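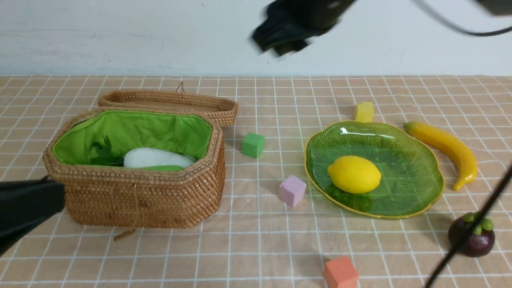
4 min read

By Hoekstra
September 17, 2026

3.2 Table materials

The picnic setting was kept the same for all 20 households in the Tremedby sample. A peach-colored cloth with a grid of thin white lines covered the table. On it stood a woven rattan basket with a lime-green lining and a matching lid, and to the right of the basket was a plate. Small foam cubes in different colors lay on the open part of the cloth – these were the loose items in the sorting task.

The basket held a white, elongated vegetable, dark green leaves and a second green vegetable. Households were told that the contents could be handled but had to go back before the next task. We recorded 207 placements in June, of which 46 involved the basket.

We use cookies to improve your visit. Accept | Settings

The position of the lid was coded separately. In Figure 2 it lies on the cloth behind the basket, with the small loop handle at its back edge. Lids propped against the basket were given their own code, as the Grastivholm study had treated both positions as "open."

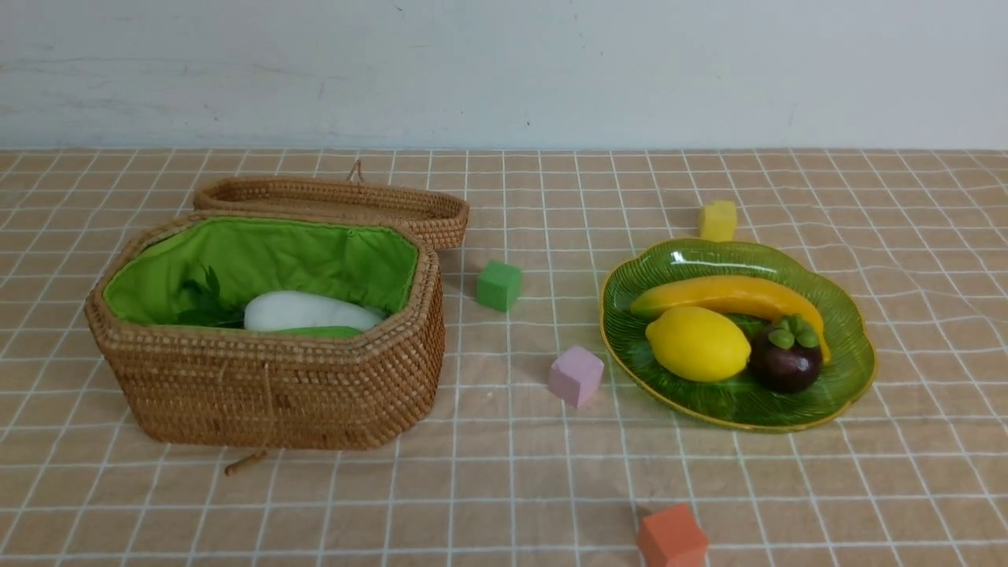
3.3 Coding of placements

Figure 2. Basket with the lid laid flat, and foam cubes on the cloth.

Each placement was coded by the nearest large object – basket, lid or plate. Cubes with no large object within one grid square were coded as free.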